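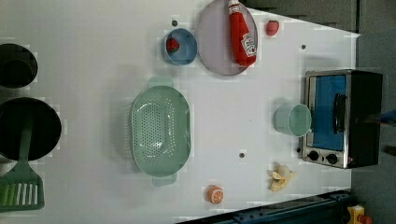 Issue 22, September 2021

Stop Testing Grippers on Blocks

For years I compared grippers with a box of painted cubes. Every cube was the same size, every face was flat, and every score sheet looked tidy. I now think most of those score sheets told me very little, and I would like other small labs and shops to stop relying on the same kind of test.

My view changed in March, when Nazmiye Kurtuluş asked me to help choose between two grippers for the bench at Istthorpe. One was a parallel gripper from Karaca with stiff fingers. The other, from Brenano, had fingers that gave a little under load. On cubes they tied. We ran the test again the next morning and they tied again. The report could have gone out with a coin toss at the bottom.

Nazmiye put the cubes away and went to a toy store. She came back with play food and play cookware, and the two grippers stopped looking alike within the hour.

A toy kitchen is a hard set of objects. A ketchup bottle on its side wants to roll. A strawberry is small, and it sits in one place when it is out on the table and in quite another when something like it is inside a bowl, up against the wall. A peeled banana has no good side to grab from. A plate lies so low that a thick fingertip meets the table before it meets the rim. A colander is large and light, and the only sensible places to hold it are at the ends. None of this was designed to be difficult. People buy things shaped like this, and a robot that is meant to work near people will have to pick them up.

The stiff fingers were better on rims and handles. They closed where they were told to close and stayed there. The soft fingers were better on fruit and worse on the plate, where they bent sideways and slid off. Neither result shows up with a cube. If the buyer plans to unload dishes, one of these is the right purchase, and if the buyer plans to pack produce, the other one is. That is the kind of answer a comparison should give. 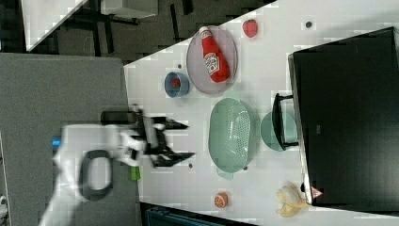 The order of the approach matters as much as the fingers. A gripper that does well when it comes straight down may do badly when the arm has to reach across other objects to get to its target. On a crowded table the arm crosses over things all the time, and the width of the gripper body starts to count. Makers print the stroke and the force on the first page of the data sheet. The outer width with the fingers open is often on a drawing near the end, and I have learned to look there first.

The same goes for cameras. A camera mounted near the wrist gets a fine close view until the fingers or the object fill it. A camera off to the side sees the whole table and then loses the target when the arm swings through. Minttu Peltonen has argued for years that a gripper trial should name the camera position along with the gripper, and I used to think she was being fussy. I was wrong about that. When we moved one camera at Istthorpe, the scores for the soft fingers changed more than they had between the two brands.

There is a fair case on the other side. Rok Bošković, who runs the bench at Bulthorpe, still uses cubes, and his reason is that anyone can repeat his numbers. He has 1839 logged grasps on the same set, and he can tell you when a finger pad starts to wear out. I would not want him to throw that away. For checking whether a machine has changed since last week, cubes are a good tool.

But a wear check and a buying decision are different jobs. Too many comparisons I read use the first to settle the second. They report a success rate on simple shapes to one decimal place and then recommend a product for kitchens, shops or care homes. The decimal place is accurate. The recommendation has nothing under it.

What I would ask for is modest. Use objects that differ in size, height and stiffness. Leave them near each other. Put at least one thing inside another thing. Say where the cameras were and which controller settings were used, and keep those settings the same for both grippers – we failed to do this on our first day and had to discard the results. List the failures by object instead of folding them into a single rate. Şükran Tokgöz, who edits these pages, tells me that a table like that takes up too much space. I would gladly give up half of this column to make room for it.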